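The Case for a Dull Table

I have worked at hard tables most of my life and I think most of them are wrong for what people do on them. I mean sorting, mending, wrapping, folding, putting small things together, taking small things apart. For that kind of work a table should have a soft gray cover, and the wall behind it should be dark. My family finds this depressing. I want to make the argument properly, once.

Start with the noise. A hard top makes a sound every time you set something down. You stop hearing it after a while, but the other people in the house do not. When I repaired clocks in the evening on a varnished table, my husband would go upstairs by nine. I put a piece of felt over the table the following winter and he stayed down. I had always thought he was tired.

Then there is rolling. Screws roll, beads roll, pencils roll, batteries roll. On a smooth surface they go over the edge and under the radiator. People buy trays for this, and magnetic dishes, and little boxes with dividers. I own some of those. But a tray only helps if the part is already in it, and the part you lose is the one you put down for a second beside it. A cloth with a bit of texture holds on to most things where you set them.

Marcela Jireš, who taught the upholstery class I took, told us to choose the table cover before we chose any tools. She had a bolt of industrial felt from a supplier called Říha and cut lengths from it for students. Mine lasted about 13 years. It had coffee on it and glue on it and one burn, and I only replaced it when I moved and the new table was wider.

Her reason for gray was simple. White felt shows dirt, and it also throws light up into your face when you have a lamp over it. Black felt eats every dark thing you put on it. Colors are worse than either because they change how you see the thing in your hands. I once matched a patch to a coat on a green cloth and it looked fine until I got it outside. Gray is boring and it stays out of the way. A light object shows up on it and so does a dark one, unless you are unlucky and the object is exactly the same gray.

The background matters more than I used to believe. Most worktables are pushed up against a wall, and the wall fills up. First it is a calendar, then a shelf, then hooks, then everything that would not fit on the shelf. I know the pegboard is popular. I had one and I was proud of it. But every time I looked up from a seam I was looking at forty things that were not the seam, and it took me a moment to find my place again. A heavy dark curtain on a rail takes care of all of it. You can keep the pegboard behind it if you want to. Pull the curtain back when you need the pliers and close it when you have them.
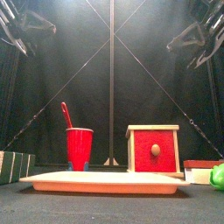 A curtain also does something for the light. With a bare wall, and especially a glossy one, the lamp comes back at you from two directions. Dark cloth doesn't send much back. You end up needing less light on the table because your eyes are not fighting the wall. I went down a size in bulb after I hung mine and would not go back.

Get the heaviest cloth you can carry. Thin black cloth turns gray in front of a window and moves whenever somebody opens a door. It should hang down past the level of the table and it should be wider than the table too, or the edges of the room creep in at the sides.

I should give the other side some room. My friend Konrad Cieślak builds frames, and he won't have a soft surface in his shop. He says he can't get anything square on it, and he is right. If you need a true flat reference, felt is no good. If you use a knife, felt is no good. If you work with flour or clay or wet paint, please don't put felt anywhere near it. I keep a hard board leaning against the end of the table, and when I have to cut something I lay it on top. It takes ten seconds. Konrad thinks that is ten seconds too many, and we have had this conversation more often than either of us would like.

Cleaning is the objection I hear most. Felt and short carpet pick up thread, sawdust, hair and crumbs, and you can't wipe them. You have to brush them or vacuum them. I do it on Friday. I put a stocking over the vacuum nozzle so that anything useful gets caught, and something useful usually does. I don't think this is more work than wiping a hard table. It is just a different kind of work, and you can't do it with a sponge on your way past. I would add that people with hard tables say they wipe them, and I have seen their tables.

The other objection is that it looks grim. Dušan Polák came to the house last December to buy a clock, and he asked if I was running a funeral parlor. I understand that. In a magazine a worktable is pale wood with a plant on it and a jar of brushes. It is a lovely thing to walk past. I spent a year at a table like that in a shared studio, and the plant was always in the way of my left elbow. A place where you work with your hands only has to look good to you while you are working, and at that time you are looking at the work. Put the plant in the window.

There is some expense. My felt was not cheap, and the curtain cost more than the felt, though I got it secondhand from a school hall that was changing its stage. If you don't want to spend money before you know whether you like it, use a gray wool blanket pulled tight and clamped at the corners, and a dark bedspread over a rod. It will wrinkle. Give it two weeks anyway. Do the same jobs you always do and see how often you get down on the floor to look for something.

Don't glue the felt down. I have seen people do this to good furniture and they regret it at the first spill. Stretch it over the edge and staple it underneath, or staple it to a thin board the size of the top and lay that on. Leave the corners until last. If the table is near a heater, leave a little slack on that side.

My new piece has been on for three years now. There is a paler patch where my right arm rests, and a faint ring from a tin of oil that I should have put on a saucer. The curtain needs taking down and beating, which I have been putting off until the weather is dry enough to do it outside.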